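Wornesdale Repair Bench Opens Mouse Sorting for June Collection
Jun 30, 2024

The Wornesdale equipment reuse bench has begun sorting the wireless computer mice handed in during its June collection. The total stands at nearly 1,000 units, most of them from office clearances in the Vakden district. The first batch of 120 is now on the tables.
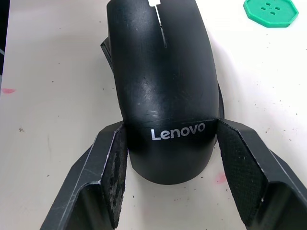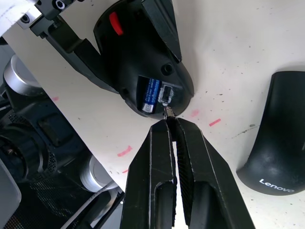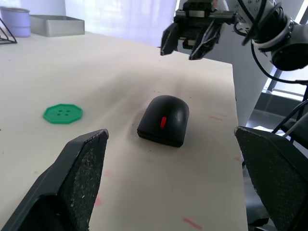
Black computer mice on the white work table. Second picture: underside of one unit, battery compartment open, blue AA cell in place.

Each mouse is checked on both faces. The top shell is graded for wear. Fine scratches and worn patches on the palm area are accepted, but cracks are not. The unit is then turned over, the compartment is opened, and the cell and metal contacts are inspected.

Residue at the contacts is the most common fault recorded so far. Light deposits are removed with a cotton swab and a small amount of white vinegar, followed by a wipe with alcohol. Contacts that have lost their plating or their spring are replaced from scrap units of the same model. Old cells are not reused. They go into a sealed tub for battery recycling.

Units that pass are fitted with a fresh cell and tested for 6 minutes on tracking, both buttons and the scroll wheel. A mouse with no matching receiver is set aside for parts unless it can be paired by other means.

Passed units will be packed in boxes of 25. The first boxes are assigned to the Desjardins Street learning center, with later ones going to the Nisisetti lending library. The bench asks donors to remove batteries before drop-off and to tape the receiver to the mouse it belongs to. Keyboards will be accepted once the mice are cleared.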